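Kiswood Help > Simulation and control > Planner

Planner rejects every grasp near the board after switching to two hands
Asked 02/09/2018, 886 views

I'm moving a kitchen task from the single-arm setup to two arms with five-fingered hands. Control loop is 100 Hz, planner is Rernano with default settings. With one arm it found a pregrasp for the pepper every time. With both arms loaded it samples 2000 candidates and returns "no valid state". Collision meshes look fine in the viewer. Is this a padding problem or is the left arm getting in the way?

Answer 1
Increase the sample count. Worked for me.

Answer 2 (accepted)
More samples won't help if the goal itself is in collision. Check the padding first. Rernano applies one value to every link, and the default was picked for a parallel jaw. On a hand with separate finger links the padded fingers overlap each other, so every state fails the self-collision check before the board is even considered.

Turn off checks between neighbouring fingers, keep finger against board, and set padding per link. Then plan the right arm alone with the left held as a fixed obstacle – if that passes, your trouble is in the joint group and not the scene.

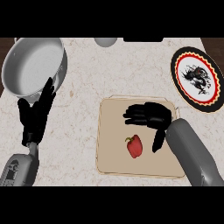
Jurkavon

My pregrasp has the right hand over the upper right of the board, fingers stacked and pointing left, thumb down beside the pepper. The left hand stays up by the white pot, well clear. From there the approach is a short straight line and solves in 118 ms.

Answer 3
Also check your units. I had padding in millimetres in one file and metres in the other – same error message.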